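Home | Notebook | Bench | Stores | Log in
2 min read

October 11, 2018. Dukier bench, table covering

Old kraft paper off, new on. The Jokar roll is 130 cm wide and claims to be tear-proof, which it was until I leaned on it. Re-taped the grid in dark blue. Took 17 m of tape, including one long line I laid, admired and pulled up again.

Cells are not all the same size. They never were, but now it's on purpose. Crockery goes inside the lines, please, and tea goes in the other room.
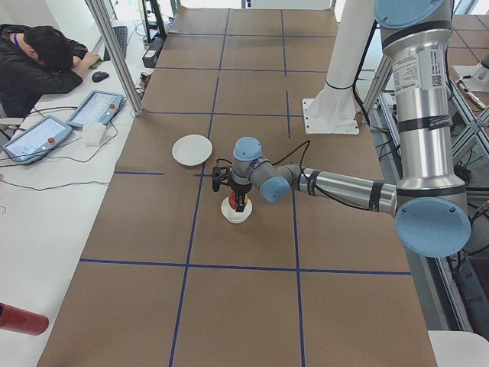

Kraft paper, blue tape, plate in its cell and the small white cup.

Corners still lifting at the Clernenness end in August's paper; check these on Monday. Order more tape, up to 18 rolls if Stores is feeling generous.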